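Open house at Markberg, and they mean house

October, ten past nine, no coffee yet. Markberg's open day is spread over two floors of an ordinary apartment block, and the line to get in already goes down the stairs. 109 people signed up. The stairs were not built for 109 people.

No stage, no big speech. You get a sticker and a room number. Downstairs is Fumetti, a two-armed thing that folds dish towels. Slowly. One towel went on the floor and the kids next to me cheered louder for that than for any of the folds.

Upstairs is the part I came for. Before a robot tidies anything, a person does it first, over and over, with a gripper in the hand and a camera on the head. Markberg calls the project Clenska. They have 573 recordings so far and want 600 by the end of the month, from 27 homes. Blankets are the worst, I was told, becuase a blanket never lands the same way twice. 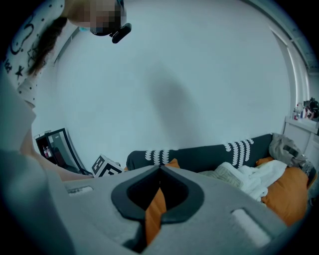
Visitors could have a go too. I got one turn. The gripper is bulkier than I expected and my wrist complained pretty fast. You want to use your other hand the whole time and your not supposed to.

Onuoha, the firm that makes the grippers, had a table by the door with spare parts, free to handle. Good idea, that. Longest line of the day after the stairs.

Next open day is in spring. Sign up early, wear flat shoes.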